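Holtulden Youth Football League: Spring Season Questions
1 May 2018
By Nayara Cordeiro

Who can register?
Players who are 10 to 14 years old on the first day of practice. Age is checked against a birth certificate or passport. A player who turns 15 during the season stays eligible through the last game.

How are teams formed?
Coaches do not pick their own rosters. Players are placed by age and weight after the skills session. Siblings in the same age group are kept together on request — the request must be on the registration form.

How long is a game?
Four quarters with a running clock. The clock stops for injuries, timeouts and the last two minutes of each half. Each team has 3 timeouts per half. Unused timeouts do not carry over.

What happens if a game is tied?
Regular season games end as ties. In the playoffs, each team gets one possession from the 10-yard line, and the procedure repeats until one team leads.

Who looks after the fields?
Home teams set up and take down the yard markers, pylons and benches at Honorato Field. Setup must be finished 30 minutes before kickoff. Report damaged equipment to Jailson Coutinho before the game starts. 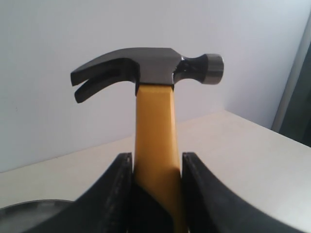

What equipment does the league provide?
Helmet, shoulder pads and game jersey. Families supply cleats, mouthguard and practice clothing. Metal cleats are not allowed. League equipment is due back within 17 days of the final game.

What is the weather policy?
Play stops at the first thunder or lightning and resumes 30 minutes after the last. If a game cannot resume, the score stands once the third quarter has started — otherwise the game is replayed.

Can a player move to another team?
Only before the second game, and only with the approval of Raíssa Guerra, who handles rosters.

When does fall registration close?
Fall rosters are locked before the November playoffs. No players are added after that date.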